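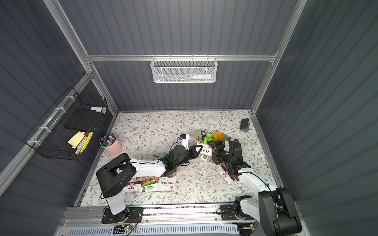 White basket on the back crossbar, bottle lying inside

Lists > Isotope and Trace Element Lab Users > July > Re: Drift on the Cleller standard

Hello all,

Replying to the list as two other groups asked me the same thing last week.

> We ran the Stestov garnets on Monday and the Cleller
> standard came out high for the whole session. Blanks were
> normal. Has anyone else seen this, and should we
> throw the session away? We had 20 unknowns in it and
> there is not much powder left for a repeat.

Please don't throw it away yet. We saw the same offset in December, and in our case the trouble was in the spike and had nothing to do with the mass spectrometer. The Drevetti bottle had been opened many times over the autumn and had lost a little to evaporation, so every sample weighed out from it got slightly more tracer than the sheet assumed. A standard that is off by the same amount from the first run to the last looks very like that. Real drift would show as a slope through the day.

What I would do is weigh the spike bottle and compare it with the last entry in the log.
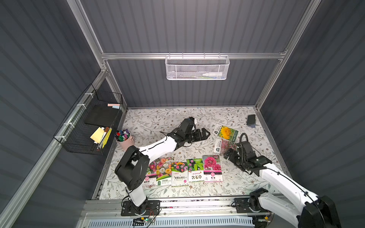 If the weight is lower than the log says it should be, recalibrate against the Stöcker solution, with at least 4 mixtures, and apply the new concentration to the whole session. Ours went from 644 to 647 on the calibration sheet (same units as the label), and the December standards then fell back within error. The isotope ratios of the spike itself did not need changing.

If the weight agrees, look at the cup gains next. They were last measured before the power cut and I have not seen a newer file on the shared drive.

One more point - the garnets should be corrected with the blank from their own batch. The long-term average is too low for fractions that small.

I can send the spreadsheet to anyone who wants it. It is the old version, so check the decay constant in the second tab.

Regards,
list moderator, dissolution lab

Filed under: Sample preparation, Standards and spikes

Contact the list owner | Back to top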